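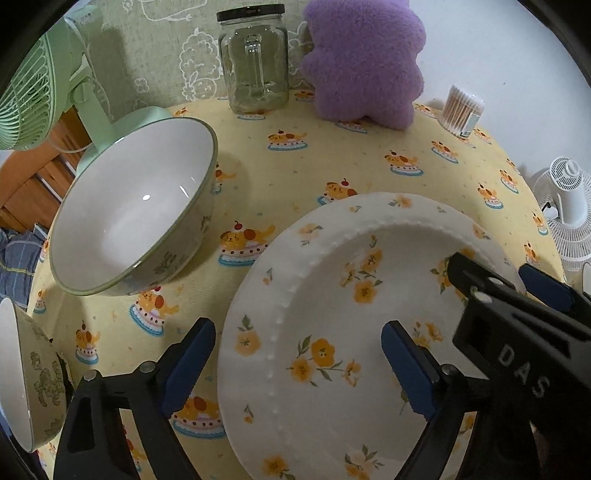 OK, I need to talk about how our local paper covered the bus contract, because I have been grumbling at my kitchen counter for two days and my sister has stopped picking up the phone.

The headline was "Residents split on Evov deal." Split! I was in that meeting. I sat through all of it. 529 people signed the petition against handing the routes to Evov, and 11 people wrote in to support it. That's the town clerk's own tally, it's in the packet, anyone can download it.

So how do you get "split" out of 529 and 11? You quote one person from each side and call it a day. Two quotes, same length, side by side, and it looks so fair – and a reader who wasn't there comes away thinking Lernovville is a coin toss on this.

And look, maybe the 11 are right! I'm not even saying Evov would run terrible buses. I've ridden theirs over in Pomare and it was fine, a little late, driver was a sweetheart. My beef is with the story.

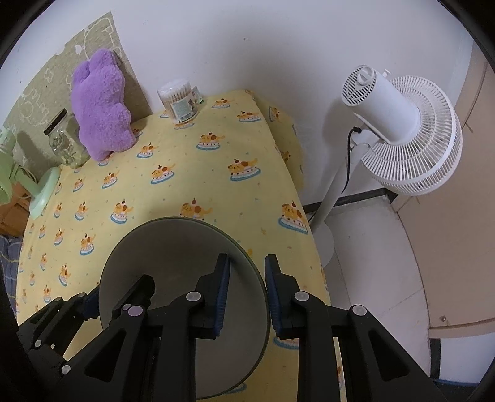
The other thing that got me was paragraph six. "Critics claim the contract was never put out for bids." Claim?? It either was or it wasn't. Call the purchasing office. I did, on my lunch break, and a very nice man told me no, it wasn't, they extended an old agreement from February. Took me one phone call and half a sandwich.

Then there's the expert they quoted saying private operators "tend to save towns money." He's from Fluvach Strategies. Go to the Fluvach website and Evov is right there on the client page. The paper called him a "transit analyst" and left it at that. Put the client list in the story and let me decide how much to trust the guy.

I did write to the editor. Got an answer too, from Jahangir Sultana, and he was polite about it, I'll give him that. He said they had 50 minutes to file after the meeting let out. Fine, I believe him – but the story has been up online since then and not a word has changed.

He also told me I could send a letter, so I'm sending one. If you were at the meeting, send yours. Keep it short and stick to what's in the packet, please don't go yelling at the reporter, she's covering three towns.

Council votes at the next session. I'll be the one in the second row with the highlighter.

Posted 2020-10-02
Filed under: Media Watch, Local Politics
2000 shares · 3 comments

dottie_k
I signed and I had no idea it was that lopsided until I read this. Would've been nice to get it from the paper!

RouteNineRider
One of the 11 here. I still think it's a good deal, but yeah, "split" was a stretch.

marv in pomare
The driver with the mustache? He IS a sweetheart.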